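Tue 28 June - Unit 10, Domestic textiles: folding and surface preparation

## 10.1 The working surface

A bed is an acceptable folding surface if it is level and large enough for the garment to lie flat with both sleeves out. Bulky bedding is folded first and moved to one end. A woven mat may stay in place. Its stripes serve as a guide line for the side seams.

Work in daylight where possible. Creases in white cotton are hard to see under a ceiling lamp.

A crumpled T-shirt on a striped mat, with the patchwork quilt folded along the top edge of the bed, is the starting condition for the exercise below. 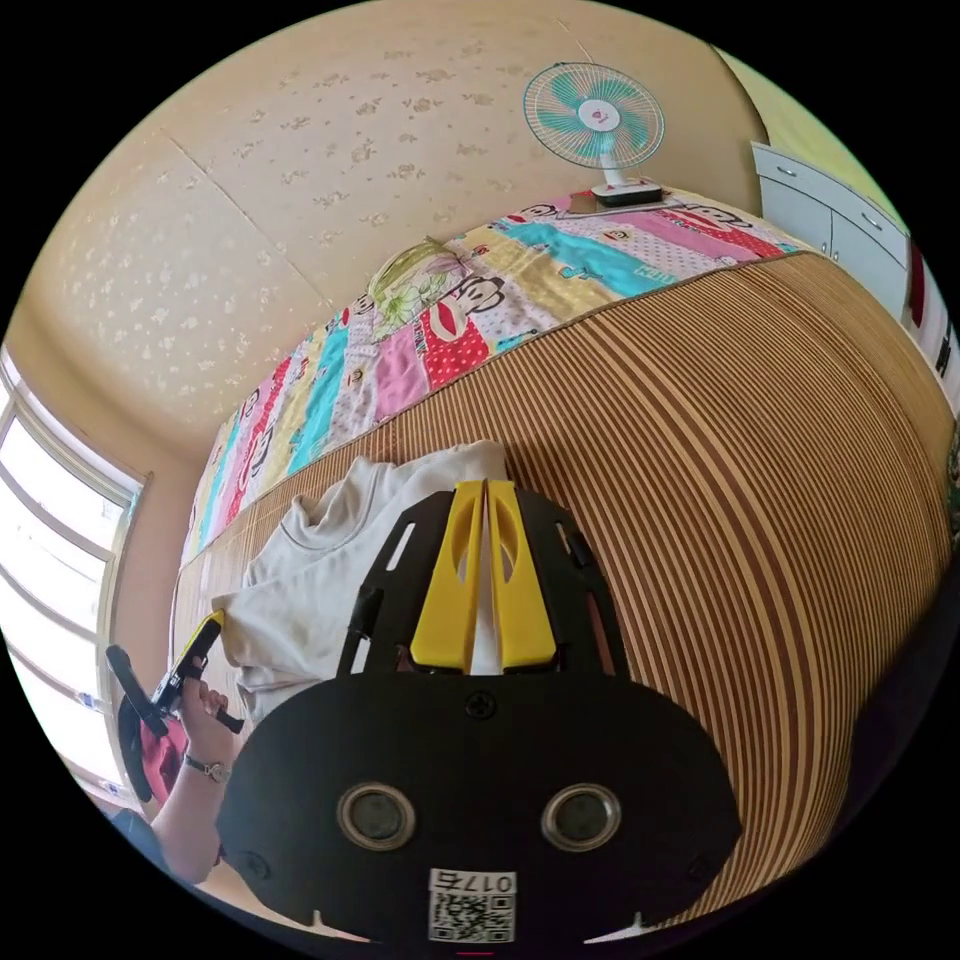
## 10.2 Sequence for a T-shirt

1. Find the hem and shoulder seams. Lay the shirt front down.
2. Smooth from the centre outwards with the flat of the hand - do not pull at the neckband.
3. Fold each side in by one third, sleeve turned back on itself.
4. Fold the hem up to the collar, then halve again.

Fans are switched off during step 2. Light jersey lifts at the corners.

Reading: Avard, pp. 327-335.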